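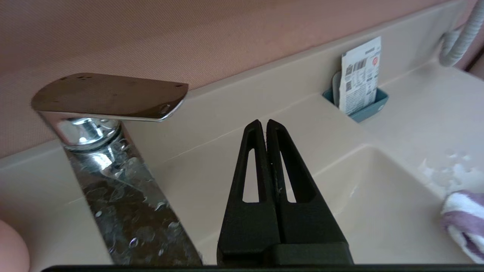

How to get water spots off a chrome faucet (and keep them off until at least the weekend)

Hard water is patient. You wipe the faucet, you admire the faucet, somebody washes their hands, and by dinner the lever looks as if it has been sneezed on by a chandelier. The method below takes less time than complaining about it, and I have tested both.

It works on plain polished chrome. If yours is brass, matte black or some finish with a name like a racehorse, look up what the maker says and leave the vinegar in the kitchen.

What you need

White vinegar, the cheap kind
Warm water
2 soft cloths, one for wet work and one that stays dry
An old toothbrush
Dish soap
A rubber band

Step 1. Clear the counter

Everything comes off, including the little plastic holder in the corner that was bought for soap and has been collecting labels and cards ever since. A teal one does not hide this as well as you might hope. Throw out what you don't recognize. Rinse the holder while you're at it, and dry the corner where it stood.

Step 2. Wash first

A drop of dish soap, warm water, one cloth. Go over the lever, the body and the spout, then rinse. Skip this and you will be polishing toothpaste into the metal with great care. Wash the raised lip at the back of the counter too, where dust from the wall meets splashes from the sink and they settle down and start a family.

Step 3. Dry it and look

Fresh drops and old spots are different problems. Drops go away with a dry cloth. Whatever is still there afterward is mineral, and that's what the vinegar is for. A flat lever is usually the worst part, having been designed by someone who wanted water to have a place to sit.

Step 4. Vinegar, half and half

Mix equal parts vinegar and warm water. Wet the cloth, wring it until it stops dripping, and lay it over the lever for 4 minutes. For the spout, wrap the cloth around and hold it with the rubber band. Don't wander off. My neighbor Parviz Sadeghi once left his on overnight and now has a faucet he describes as "antique."

Keep the vinegar off natural stone. If you aren't sure what your counter is made of, tuck a folded towel around the base to catch drips.

Step 5. The fiddly bits

Dip the toothbrush in the same mix and work around the base, under the lever and anywhere two pieces of chrome meet. Small circles, light pressure. No scouring powder, no green pad, no steel wool, however angry you are.

Step 6. Rinse more than seems necessary

Plain water, twice. Vinegar left behind will dull the shine you came here for, and the bathroom will smell like a salad.

Step 7. Buff

Take the dry cloth and rub until you can see your own face, then stop before you start noticing things about it.

Keeping it that way

Hang a small cloth within reach of the sink and wipe the faucet dry at night. It takes 20 seconds. I have asked my household to do this and can report that the cloth is in excellent condition.

If the spots come back in the same place within an hour and the tap isn't being used, check for a drip. No amount of vinegar will fix a worn washer or cartridge.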